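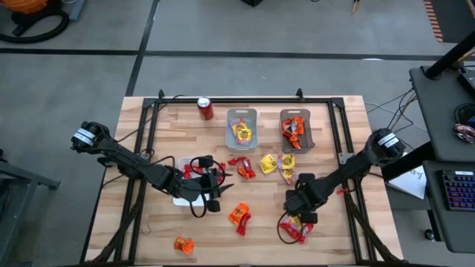
Most of what Phyllis Fothergill fixes in a given week is timing. She leads the control software group at Plodier, where the arms run on a planner called Grurnen, and she would like people to ask about the clock before they ask about the neural network. "You have two arms working over the same table, and they both want the middle," she says. "With wrapped candy spread all over the wood, there is no clean left half and right half. Something has to decide who goes first."

In Grurnen, that something is a small reservation service. Each arm asks for a piece of space before it moves in and gives it back on the way out. The first version held the space for the entire pick, from approach to release. It was safe and very slow.

"One arm would just hang there," says Kamil Jurčo, who rewrote the service in December. "So now we cut the motion into short segments and reserve only the next few. If the other arm is late giving something back, you stop at the end of your segment. You don't stop in the middle."
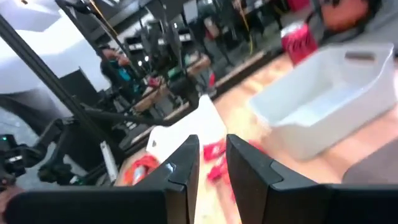

Words: Tegan Tuhiwai
Filed under: Software, Motion planning

The rewrite brought its own trouble. Jurčo's segments depend on both arms agreeing on what time it is, and for a while they did not. The wrist cameras stamped their pictures when the driver received them, and the joint readings were stamped at the motor controller. The gap was 8 milliseconds on a good day and grew when the machine was busy.

"A wrapper is shiny and it has no fixed shape," Fothergill says. "The detector's guess is already a bit soft. If you then place that guess using a joint position from the wrong moment, you close the fingers beside it."

Her team now keeps a buffer of the last 2000 joint readings and looks up the one that matches each picture. The change took an afternoon. Finding the cause took much longer, and she puts that down to the logs, which recorded only one of the two times.

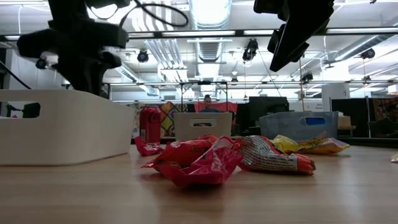
Jurčo then built a replay tool, Bradura, that plays a log back through the planner on a desktop computer. Every failed pick gets a number. He still brings up 1217, in which both arms were granted the same segment by two threads that read the table before either one wrote to it.

"We run that one on every commit," he says. "It takes no time and it scares me."

Asked what she would do differently, Fothergill says she would have written Bradura first. She is less sure about the planner itself. Some of her colleagues want a learned policy to handle both arms together, with no reservations at all. She has no objection to trying it, provided the segment check stays underneath.

For now she is working on the release step. An arm gives up its space when the fingers report open, and a light wrapper can cling to a finger after that. She wants the wrist camera to confirm before the arm leaves. Jurčo thinks the extra wait will cost too much. They plan to settle it by replaying the logs both ways.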